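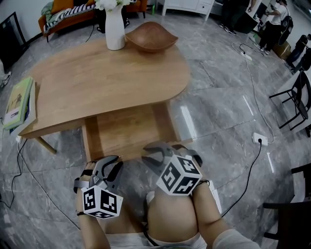 I've been on a mission this February to get my living room to the point where I can wipe down the coffee table in one go, without first carrying half a household into the kitchen. If you have a light oak table you'll know why I care, because oak shows everything! Rings, crumbs, that gray film that settles the minute you put the cloth away. So now the tabletop gets a vase of white flowers, a leaf-shaped wooden bowl next to it, and a stack of books at the end (the one with the green cover is on top at the moment, purely because I like the green). If something else wants to live there, something has to leave.

The vase is white ceramic and I put a cork circle under it. I cut mine out of a cheap cork tile, tracing the base with a pencil and then cutting just inside the line so you can't see it peeking out. Felt is fine too, but felt holds water if you overfill, and I always overfill. Fill the vase at the sink, dry the bottom with a dish towel, then carry it over. I know people who top up at the table with a little jug. My neighbor Eluned does it and she has never spilled a drop, but she has steadier hands than me.

Wooden bowls next. A shallow one is a magnet for keys, coins, hair ties, batteries that may or may not be dead. I empty mine on Monday evenings while the kettle is on. Wipe it with a barely damp cloth and dry it right away, and when the wood starts to look chalky, rub in a bit of food-grade mineral oil with an old T-shirt. Leave it overnight on a sheet of newspaper and buff off whatever hasn't soaked in. Don't use olive oil. I did that once with a salad bowl and it smelled like a fryer by summer.

Now for the oak itself. My routine is boring: a soft cloth wrung out in warm water with one drop of dish soap, then a dry cloth straight after, always along the grain. For white rings I try the mayonnaise trick first (a dab on the ring, leave it 39 minutes if you are me and forgot to set the timer properly, then wipe). It works on fresh rings on my table. It did nothing at all on one that had been there since Christmas, and for that I ended up using a furniture paste called Waltora that Britt-Marie lent me. Test anything like that underneath first, please.

And do the lower part! I went months cleaning the top and forgetting there was wood underneath it too. The crosspiece down there collects dust like nobody's business, and so do slanted legs, much more than straight ones. An old dry paintbrush gets into the corners where the leg meets the floor. Start at the top, finish at the bottom, and only then do the floor.

Speaking of floors. Gray marble-patterned tile is very forgiving about dust and not one bit forgiving about streaks. On a bright morning every swipe of the mop shows up in the shine. What fixed it for me was using far less cleaner. I was putting in a big glug, and now it's 5 ml in a bucket of warm water, and I go over it with a dry microfiber pad while it's still a little damp. Work backward toward the door, obviously. I have mopped myself onto the sofa more than once.

Cords are my weak spot. A power strip on the floor next to the table is so handy, and then there's a second one, and then there are black cables and white cables wandering all over the tile. Unplug and lift the whole lot before you mop, and let the floor dry completely before anything goes back down. I use hook-and-loop ties, 4 to a cable, and run the long ones along the wall where I can. White cable on pale walls disappears nicely, and black cable I try to keep behind the furniture. Put a strip of masking tape on each plug with the name of what it belongs to. It looks a bit fussy but you'll be so glad the next time you're on your knees back there.

Last one is the sofa. Throws hide a lot, and they also catch a lot, so I shake mine out over the balcony before I vacuum. Two on one sofa is plenty, a stripy one and a plain one. Fold them lengthwise in thirds and drape them from the back, and they stay put much better than when you just fling them on. Wash them separately the first time if one is black and white. I'm still trying to get the gray out of a pillowcase.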